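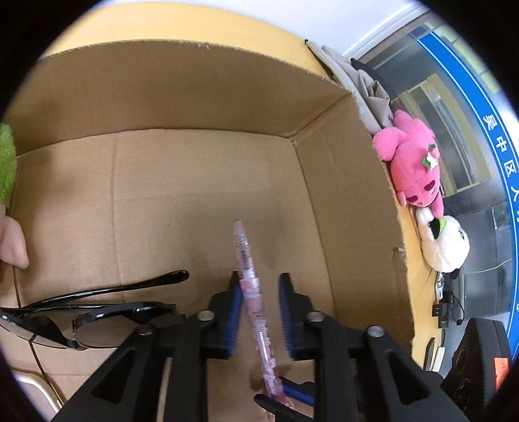
Page last changed: Nov 24, 2022

Packing Small Goods, handout for session 4: odd shapes in one box

Hi all! These are my notes from the session plus the bits I ran out of time for (sorry, we spent ages on tape again). If you missed it, read the Kivotent booklet up to page 12 first and then come back here, or the part about void space won't make much sense.

So, the pen and the sunglasses. I love this pair as a starting problem, and I've been using it since August. A pen in its shiny wrapping is long and slim and it rolls. Sunglasses are awkward in a completely different way: the temple arms stick out, the lenses scratch, and a glossy black finish shows every little mark. Put the two together on bare cardboard and you have to think about both at once.

Start with the box. Before anything goes in, run a hand over the floor and feel for creases. A crease is a place where the board has already bent once, and it'll bend there again if something heavy gets stacked on top. Then look at the top edges. Ragged, fuzzy edges and small tears are fine for a practice box or a sorting box on the bench. I wouldn't ship in one! Hadiza asked if you can trim the edge and use it anyway. For storage, sure. For mailing, get another box.

Now the sunglasses. Fold both arms all the way in. Half folded doesn't count, and I'll keep saying it until May if I have to. A partly folded arm takes up twice the room and it's the first thing to snap when the box gets squeezed. Wrap them in soft tissue, one sheet between the arms and the lenses, then one around the outside. Set them down against a wall of the box with the lenses facing up.

The pen goes in next, lengthwise, away from the lenses. Leave the wrapper on. If there's a barcode label, turn it up so whoever opens the box can scan it without digging around (Ibrahim worked a returns desk for years and had a lot to say on this). Pink pen, blue pen, whatever, the same thing goes for anything slim: lipsticks, brushes, chargers with a stiff lead. Roll a strip of paper and tuck it along each side so it can't travel.

Then fill. Crumpled paper, and more of it than you think. Close the flaps and give the box a gentle shake next to your ear. If you hear sliding, open it up and add more.

A word on the slip. We're using the Akpan slips, the small ones, and the order number for this exercise is 1281. Write it on the slip AND on the outside of the box. Tamunoemi's group put theirs only on the inside and we all had a long think about that.

For next time:
Pack one long thin thing and one thing with arms, hinges or handles, from home, in any box you have.
Bring it closed. We'll swap and open each other's.
Read the Olano sheet on tissue and paper fill, both sides.
Jot down what moved during the trip over, if anything did.

Delwyn has the spare tape guns, so ask there if yours is jammed. Questions to me before class, please, and I'll add the answers to this page.

Ngozi Balogun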